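Wirkwood Kitchen – Staff and Automation Meeting
Minutes, April 2024
Chair: Yamila Mansilla
Present: prep team (both shifts), serving line, dish room, purchasing, and the setup crew from Vornness
Apologies: the Brondley site, who will get these notes and are welcome to send questions

1. Notes from last time
Agreed with one fix. The prep room door is to stay closed during robot sessions, and the old notes said "open." Sorry, that was a typing mistake and it caused a fair bit of confusion!

2. How the prep room trial is going
Yamila opened by saying she had come in a skeptic and was enjoying this far more than she expected. The two-handed robot is working on produce and plates at the white table. The jobs on its list are picking up a plate, setting it down where the cook wants it, and moving whole vegetables from one end of the table to the other. Cutting is still done by people and there are no plans to change that.

The setup crew logged 823 attempts since the last meeting. Light plates go well. Cabbage is harder, as the heads vary so much in size and the outer leaves slip. The early shift asked if smaller heads could be ordered for practice. Purchasing will ask Barbu, our produce supplier, for a mixed case. 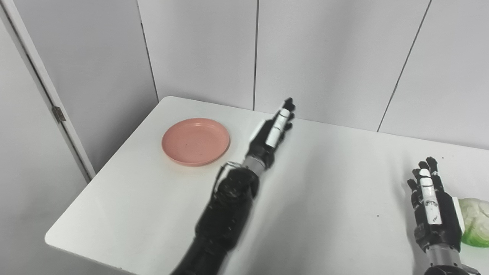 The late shift said the pace is slow but steady, and that it has been fun to watch a task get better from one week to the next. There was a lively discussion about grip. Two of the cooks showed how they roll a cabbage into the palm before lifting – the crew took notes and wants to come back for a proper session on it. Everyone liked that the questions are going in that direction, from the crew to the cooks.

3. What changes for staff
This took most of the hour. Main points:

Hours. No one's hours are being cut during the trial. Yamila read out the letter from management and a copy is now on the board by the lockers. The prep team asked for the same promise in writing for the period after the trial. Yamila will take this up and report back.

New duties. Each shift needs 2 people trained to start, pause and stop the robot. The training is paid and counts as work time. Six names were put forward on the spot, which was great to see. The dish room asked to be included and the answer was yes.

Lifting. Several people hope the robot will eventually take over moving produce from the cart to the table, which is the part of the job that hurts backs and wrists. The crew said this is a good goal but further off, probably not before September. The shift leads will keep writing down sore wrists and shoulders in the usual book so we have something to compare against.

Pace of work. The serving line was worried that people would be expected to keep up with a machine. Agreed that the cook at the table sets the pace and can pause the robot at any time without asking a supervisor. This goes into the written procedure.

Pay. Staff who complete the training asked whether it will move them up a grade. No answer yet. Yamila agreed it is a fair question and will have a reply before the next meeting.

4. Cleaning and food safety
Food handled in practice runs does not go out to customers. It goes in the marked bin for compost. The table is wiped down before and after each session and the person closing signs the sheet. Some sheets were missing signatures, so please check before you leave.

The question of gloves or covers for the robot's hands was raised again. The crew is testing covers that can be washed, and will bring samples so the dish room can say whether they would survive our machines.

5. Survey
67 staff answered the short survey. The most common comment was that people want to hear about changes earlier, and the second was a request to see the robot up close. Open sessions will be held in the prep room after lunch service, in small groups. Each session is 50 minutes with time for questions. Sign up with your shift lead.

6. Any other business
The early shift would like to give the robot a name. Suggestions in the envelope on the board, please keep them printable.
The radio in the prep room is back and may stay on during sessions.
The mop sink is leaking again. Reported.

Actions
Yamila Mansilla – written answer on hours after the trial; reply on grades and pay
Purchasing – mixed case of cabbage from Barbu
Shift leads – training names, open session sign-ups, wrist and shoulder notes
Setup crew – grip session with the cooks, sample covers to the dish room
Closing staff – sign the cleaning sheet

Next meeting in the break room, same time. Coffee will be provided.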